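## Sorting small bits into a cardboard divider box - what goes where?

**tansy_oltley**

I've got one of those brown cardboard organiser boxes split into little compartments, and I love it, but I can't make it work! My cards stand up nicely in one of the left-hand slots. Everything else is a muddle - there are cables trailing over the table, a couple of card packets that never made it in, and my glasses end up folded next to the laptop because there's nowhere else.

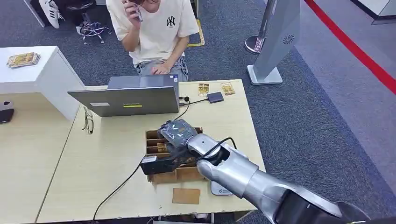

## What I've tried so far

I gave the cables a slot each (they spring out), and I had a go with a lid cut from spare cardboard, which sagged. Then there's the soft toy. It's golden-tan and fuzzy, it lives on the same table, and everyone who sits down has to have a squeeze of it. Does it get a compartment or a shelf?
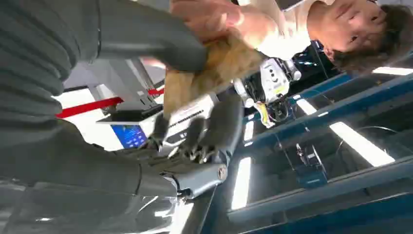 **Clurent**

Shelf, definitely. Plush in a cardboard bay picks up every crumb going, and it'll bow the dividers too. For the cables, coil each one round 4 fingers, tie it with a bit of garden twine and stand it on end - mine have stayed put since May. Keep the card packets together in the slot next to the loose cards, or you'll forget you own them.

**canddale_attic**

just get a drawer

**Van Dijk**

I'd double up the dividers first. 2 strips of cereal box glued back to back, slid in beside the old ones, and leave it overnight. Glasses want a proper case though, I sat on mine.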